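Chapter 7
Heat Transfer in Everyday Foods

7.1 Why Surfaces Brown

Heat reaches food in three ways: conduction, convection and radiation. Most kitchen appliances use more than one, but usually one dominates. In a toaster it is radiation from the heating wires, which strikes the face of the bread directly.

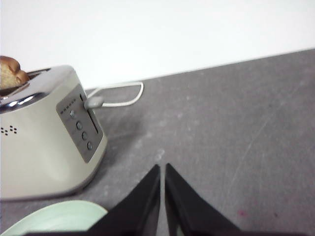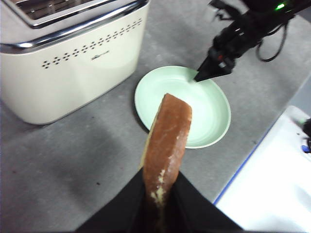
Bread is a poor conductor. Its crumb is a network of thin walls around pockets of air, and air passes heat slowly. The outer layer therefore dries and warms well before the center does. Once the surface is dry, its temperature can climb past the boiling point of water, and sugars and proteins begin to react. The products of these reactions are brown and strongly flavored.

Two quantities control the result — the power delivered per unit area and the time of exposure. Suppose one face of a slice absorbs 500 watts for 53 seconds. The energy received is the product of the two, or 26,500 joules. Part of this evaporates water; the rest raises the temperature of the bread.

Section 7.2 defines thermal conductivity and applies it to a flat slab. Students who have not met the joule and the watt should review Chapter 2 first.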